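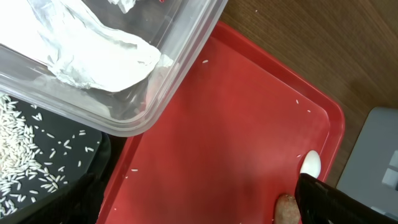 CHAPTER 9 | Materials in Everyday Life

I grew up in Stivurham, where my grandmother saved everything shiny, so metals got to me early! In this chapter we'll look at why some of them bend, stretch and flatten without snapping (the word is malleable, and you'll be sick of it by page 50). Aluminum is my favorite place to start. Crumple a sheet of foil, drop it in a clear plastic container, and look at all those creases: each one stays put, while a plastic bag would slowly spring open again. Why? My old lab partner Rohani Nair and I argued over that for most of one August. We'll begin with how the atoms are stacked.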